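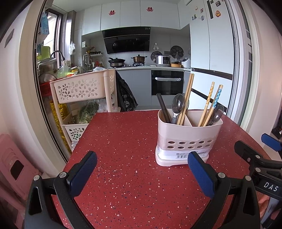

Utensil holders, drainage, and the table problem

I have now spent longer thinking about where chopsticks should live than I have spent on some paid work, so I may as well write it down.

The background is a small kitchen with a narrow counter beside the sink. The counter fills up. A pot stays out, a basket stays out, something green stays out, and by the evening the only clear horizontal surface is the table. Spoons and chopsticks therefore migrated to the table some time in May and have not gone back.

For a while they stood in a drinking glass. A glass has two faults as a utensil holder. The first is that it collects water. Chopsticks go in slightly damp, the water runs down to the tips, and the tips sit in it until somebody tips the glass out. Bare wood does not tolerate this for long. The end grain takes up water faster than the sides do, the tips darken, and after that come the small black spots. I threw out three pairs before I accepted the cause.

The second fault is balance. A long pair of chopsticks leaning on a glass rim puts its weight well outside the base. Add a metal spoon on the same side and the glass goes over when the table is bumped.

The replacement is a pink plastic holder with two compartments and a row of oval holes along the lower sides. The label is still on it. I intend to soak it off and have intended to for a while.

Notes after living with it.

Drainage. The holes do their job, with a qualification. Holes in the side wall only drain down to their lower edge, so anything below that line has to evaporate. I poured a spoonful of water into each compartment of mine and left it overnight, and a thin film was still there in the morning. That is much better than a glass, though it means utensils should be shaken or wiped first. Side holes also let air through, and I think the air matters more than the draining does.

Where the water goes. It goes on the table. Our tabletop is a red speckled one and it hides drips well, so I didn't notice at first. A folded cloth underneath blocks nothing important and can be changed when it is wet. A saucer is worse, being a second place for water to stand.

Compartments. My plan was spoons on one side, chopsticks on the other. This lasted until the next person put the dishes away. I have stopped correcting it. The divider is still useful because it keeps everything from sliding to one side, and that fixes most of the balance fault whether or not the sorting is respected.

Orientation. Spoons go bowl up. With the bowl down, water collects in it and the handles pack together so that you pull out two at once. Colette Jacquet pointed out that bowl up means people grab the part that goes in the mouth. She is right, and my answer is to take hold of the neck. Chopsticks I put thick end down and eating end up, for the same drying reason and with the same objection.

Mixed pairs. We own plain wooden ones and patterned ones, and they are not all the same length. In a drawer this is a nuisance. Upright, you can see the lengths at a glance and match them before pulling. Odd ones are kept for stirring.

Cleaning. I rinse the holder when I remember and scrub it properly with a bottle brush every couple of weeks. The inside corners at the bottom grow a slippery layer well before anything is visible from above. The holes need a cotton swab. Magdy El-Sayed soaks his in diluted vinegar and says it saves the scrubbing. I tried it once and still had to scrub.

What I have not solved is dust. An open holder on a table catches whatever is in the air, and vegetables get trimmed at that table too. They come straight off the storage rack behind it, soil included. For now the holder gets moved before any chopping starts. A lid would undo the airflow. Keith Partington suggests a hook rail on the wall by the sink, with a perforated cup hung from it, which would drain into the basin and clear the table entirely. The wall there already has a shelf of bottles and jars on it, and I would have to measure what is left.

Posted 14th December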